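Loaner Laptop Inspection Checklist, Second Floor Equipment Desk
Sep 8, 2025
By Nesrin Tatlı, Device Services, Çetinkaya Learning Center

Scope: all portable computers returned to the desk at the close of the summer lending period. One sheet is completed per shelf. Comments are entered by the inspector and initialed by the desk supervisor.

Inspector: Volkan Aydoğan
Supervisor: Zerrin Gezer
Shelf: Ostora 14-inch units

1. Outer case free of cracks, lifted seams and missing screws.
Result: Pass with comment.
Comment: One unit is missing a rear corner screw. The replacement has been ordered from Clultodow under the existing parts agreement. The unit stays on the shelf until the screw is fitted.

2. Battery sits flat; touchpad and palm rest not raised.
Result: Fail, 2 units.
Comment: Both touchpads no longer click on the left side. The units were powered down, tagged red and moved to the metal cabinet. They are not to be charged or shipped by regular mail. Ertuğrul Coşkun has been notified.

3. Charger matches unit label; cable jacket intact at both ends.
Result: Pass with comment.
Comment: Several chargers came back with the wrong laptop. These were matched again by wattage. Borrowers should be reminded at checkout that the number on the charger must match the number on the lid.

4. Hinge holds the screen at any angle without drifting.
Result: Pass.

5. Fan intake and exhaust clear of dust.
Result: Pass after cleaning.
Comment: Compressed air only. The desk vacuum is not approved for this work.

6. Ports accept a test plug without force.
Result: Pass with comment.
Comment: The USB port nearest the hinge is tight on the older units. No damage found. Check again in April.

7. Battery capacity at or above the lending minimum. Units over 200 charge cycles are listed separately.
Result: Pass.
Comment: The separate list is attached to the supervisor's copy.

8. Storage erased and system image restored.
Result: Incomplete.
Comment: The Cestgate imaging tool stopped twice with a network error. Selim Tuncer will repeat the process over a wired connection. No unit may be lent until this line is signed.

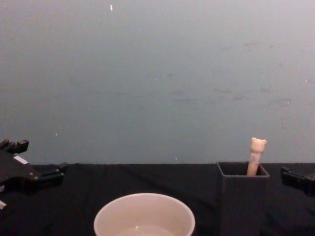 9. Asset tag readable and entered in the register.
Result: Pass with comment.
Comment: Two tags were worn and have been reprinted. The old numbers were kept.

10. Sleeve or bag empty and clean.
Result: Pass.

Follow-up: Lines 2 and 8 remain open. The supervisor will not sign the sheet while any line is open.

Related items
Charger and Adapter Matching Table
Red Tag Procedure for Swollen Batteries
Loaner Agreement, Short Form
Projector Inspection Checklist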